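Turkon opens its two-arm cell care program to outside workshops

2024-09-17

Turkon is pleased to announce that the care program it has built up for its own two-arm sorting cells will be offered to outside workshops, labs and training colleges from November. The program covers set-up, regular servicing and repair of small enclosed cells, and it comes with a printed handbook that we hope will end up well thumbed and covered in pencil notes, just as ours is.

We have been looking after cells like these for long enough to have strong feelings about them. A two-arm cell is a friendly sort of machine when it is in good order and a very tiresome one when it isn't, and most of the trouble we are called out to comes down to small things: a cable that has crept out of its loop, a mount that has worked itself a little loose, a gripper finger that no longer meets its partner squarely. None of these takes long to put right if somebody knows where to look, and the handbook is really our way of passing that knowledge on.

The set-up section starts at the base of each arm and works outward. Mounting hardware is checked and tightened first, then the wiring in the base opening is tidied away from anything that turns, and only then is the arm powered and brought slowly through its full reach. Once both arms have passed on their own they are run together, one reaching into the basket in the back corner while the other waits over the opposite side of the work surface. We ask people to take their time over this part (and yes, we know how tempting it is to skip ahead to the sorting).
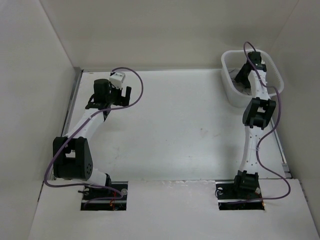

Cable routing gets a whole chapter to itself, and we make no apology for the length of it! The long run from base to gripper needs enough slack for the wrist to turn freely and for the arm to stretch right out, but a loop that is too generous will sooner or later catch on a basket rim or rub against a wall. Our technicians like to move the arm by hand to its farthest corner with the power off, look at where the cable wants to lie, and work back from there. On the service sheet the cable is looked over every 6 working days, and the joints and gripper fingers every 12.

A fuller service falls due at 3000 running hours. The grippers come off, the joint modules are checked for play, and the walls and work surface are wiped down with a soft cloth and a mild cleaner. White panels show every smudge, and we have come to be rather fond of them for that very reason, as a fresh mark near the middle is often the first sign that a finger is riding too low.

Repairs under the program will be handled from the Papadopoulos workshop, where the spare joints, fingers and cable sets are kept. Replacement cable sets will be supplied by Zesteck, and the handbook has been laid out and printed by Matodier, whose patience with our endless changes to the wiring diagrams has been remarkable. It runs to 119 pages, with a fold-out service sheet at the back that can be pinned up beside the cell.

Workshops that sign up will receive a first visit, a copy of the handbook and a starter kit of spare parts. Colleges can also ask for a practice session, in which students strip and refit a gripper under the eye of one of our technicians. We have run these with our own apprentices and enjoyed them enormously.

Bookings for November visits are open now and can be made through the Turkon service desk. Please have the model and running hours of your arms handy when you get in touch, along with a note of any faults you would like looked at on the day.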